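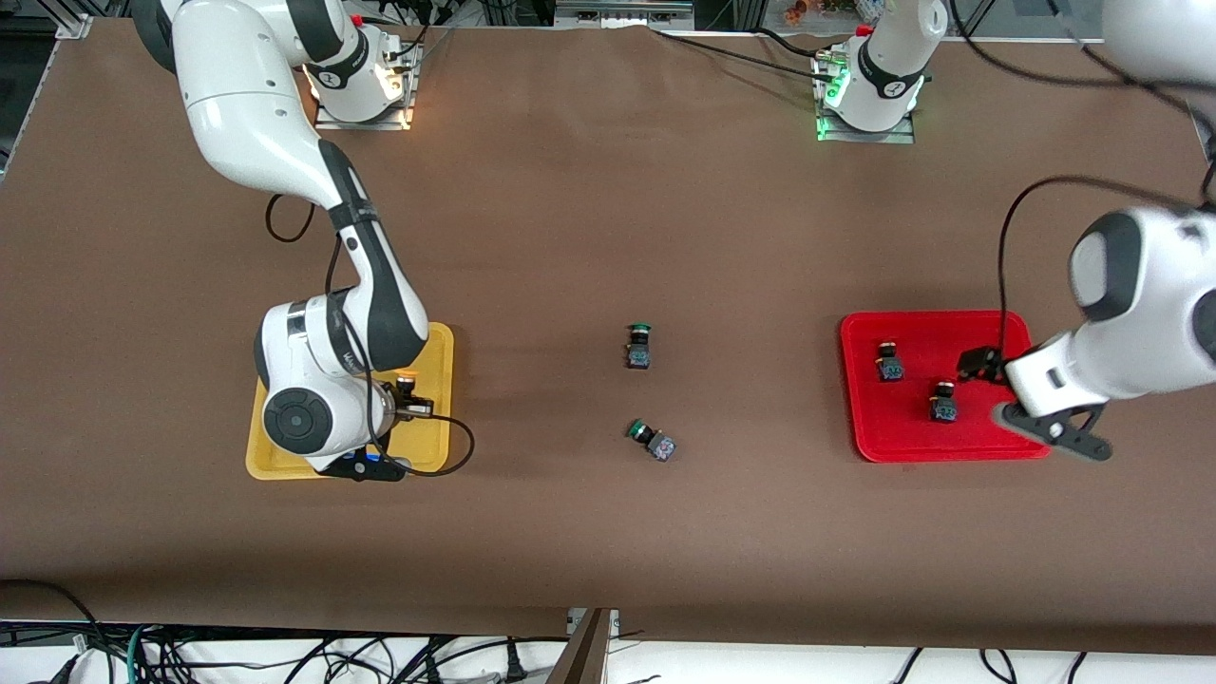
Two-arm bench with push-button components and sorting trays, Clinum test room.

Test Operator, Gripper Comparison (fixed term, 4 months)

Clinum is hiring one test operator for a side-by-side comparison of two-finger grippers on a pair of table-mounted arms. The post is full time, on site, and reports to Fengying Wei, who runs the test room.

Background

The comparison covers three finger sets, referred to in our records as Ziklow, Pralico and Fabbri. Each set is run on the same task: picking push-button components from the table or from a tray and placing them in the tray named on the run sheet. The components are awkward to grip. The body is square, the cap is round, and a part lying on its side presents a different width to the fingers than one standing upright. Both starting poses are included in the test plan.

Each finger set is tested for 240 runs per arm. A run ends when the part is released in the correct tray, when it is dropped, or at 90 seconds. Runs stopped by a controller fault are logged and repeated.

A second block, starting in January, repeats a smaller number of runs with a different controller setting for closing force. The run sheets for that block are still being written, and the operator will be expected to comment on them.

Duties

Set out parts according to the run sheet, including pose and cap color.
Start and stop runs from the operator station and record the result code.
Change finger sets and check finger alignment after each change.
Check fixed camera exposure and position at the start of each shift.
Inspect cables on both arms for wear and snagging – wrist cables in particular.
Log slips, double contacts and tray collisions, with the run number.
Review video of disputed runs with the test lead.

The operator does not write motion code. Changes to paths, speeds or force limits are made by the controls group and noted in the log before the next run.

Required

One year or more of work in a lab, repair shop, assembly line or similar setting.
Able to follow a written procedure exactly and to write down departures from it.
Comfortable with hand tools and small fasteners.
Able to tell green, yellow and orange caps apart under shop lighting.
Basic spreadsheet skills.

Useful but not required

Prior work with robot arms or end effectors.
Experience with camera calibration targets.
Some knowledge of statistics – enough to read a confidence interval.

Hours and conditions

Shifts start at 7:30 a.m. and end at 4:00 p.m., with a half-hour lunch. The work is mostly standing. Safety training is given in the first week and must be passed before any work inside the marked area. Long hair must be tied back and lanyards are not permitted at the bench. Pay is hourly, on the technician scale, and the rate is stated in the interview invitation.

How to apply

Send a resume and a one-page description of a test, repair or inspection job you have carried out, including what was recorded and how. Put reference 499 in the subject line and address the message to Fengying Wei. Cover letters are not read. Selected applicants will be asked to complete a paid half-day trial at the bench, consisting of one finger change and a short series of logged runs.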